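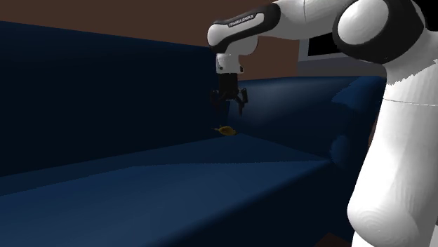 N.º 457, pág. 6

Cómo evaluar una política de agarre en simulación sin engañarse demasiado

Cameron Dunbar

Hay dos maneras de estropear un experimento de agarre. La primera consiste en programar mal. La segunda, mucho más popular, consiste en programar bien y medir mal, y tiene la ventaja de que uno se entera cuando el artículo ya está enviado. Este tutorial trata de la segunda.

La tarea es modesta: un brazo Franka tiene que recoger un objeto pequeño de color amarillento apoyado en el asiento de un sofá azul marino, cerca del respaldo. Cualquier persona lo hace sin dejar de mirar el teléfono. A nuestra primera política le costó todo el mes de May... de mayo, perdón, y buena parte de mi buen humor.

Lo que hace falta

Un simulador con contactos decentes (nosotros usamos Estix), un planificador de trayectorias (Nidevov, aunque sirve cualquiera que respete los límites articulares) y la paciencia de leer registros. El conjunto de escenas se llama Clasa y lo montamos en el laboratorio de Sowerby.

Paso 1. Fijar la escena antes que la política

Coloque el robot, el mueble y el objeto, y guarde esa configuración con su semilla. Parece una obviedad. También parecía una obviedad en nuestro grupo, hasta que comparamos dos versiones de la política y resultó que cada una había jugado con un sofá distinto.

Compruebe la holgura entre la muñeca y el respaldo. Un objeto pegado al pliegue del asiento admite muchas menos posturas que el mismo objeto en el borde delantero, y una política entrenada sobre mesas despejadas suele descubrirlo con el codo.

Paso 2. Separar la aproximación del cierre

Defina una postura previa: pinza abierta, dedos hacia abajo, suspendida sobre el asiento y casi en la vertical del objeto. Regístrela como un evento aparte. Si la postura previa ya sale desviada, el cierre no tiene la culpa de nada, por más que en las reuniones siempre se le eche a él.

Guarde en ese instante la pose del efector, la pose del objeto y la diferencia entre ambas en el plano del asiento. Con un objeto alargado e irregular, guarde además el ángulo entre su eje mayor y la línea que une los dedos. Nosotros lo añadimos tarde y hubo que repetirlo todo.

Paso 3. Definir el éxito por escrito

«Lo ha cogido» no es una métrica. Nuestra definición: el objeto se eleva por encima del asiento, permanece entre los dedos durante 4 segundos y no toca el respaldo en todo ese tiempo. La última condición la añadimos al ver que la política aprendía a aplastar el objeto contra la tapicería y a subirlo por ella, como quien recoge migas. Ingenioso, pero no era la tarea.

Paso 4. Variar una cosa cada vez

Empiece por la posición del objeto, siga con su orientación y deje la fricción para el final. Mover los tres parámetros a la vez produce gráficas muy coloridas y ninguna explicación. Use siete semillas por condición, las mismas para todas las políticas, y no descarte la que sale fea. La semilla fea suele ser la que más se parece al robot de verdad.

Paso 5. Clasificar los fallos

Revise los episodios fallidos y asígneles una etiqueta: colisión con el mueble, desvío en la aproximación, cierre en vacío o pérdida durante la elevación. En nuestro caso dominaba el desvío en la aproximación — justo lo contrario de lo que yo había apostado en voz alta y delante de testigos.

El arreglo fue poco glorioso. Añadimos a la observación la distancia de la muñeca al respaldo y penalizamos las posturas previas que invadían ese margen. La política empezó a entrar más vertical y las colisiones dejaron de encabezar la lista de disgustos. Las pérdidas durante la elevación siguen ahí, en perfecto estado de salud.

Una advertencia sobre la tela

El sofá del simulador es rígido. El de su casa, salvo desgracia, no lo es. Un asiento blando se hunde bajo los dedos y cambia la altura del contacto, así que cualquier tasa de éxito obtenida con este montaje debe publicarse con esa limitación en el texto principal, y en el mismo tamaño de letra que el resultado. Para la prueba siguiente conviene empezar con un cojín firme y bajar la velocidad del último tramo antes de tocar ninguna otra cosa.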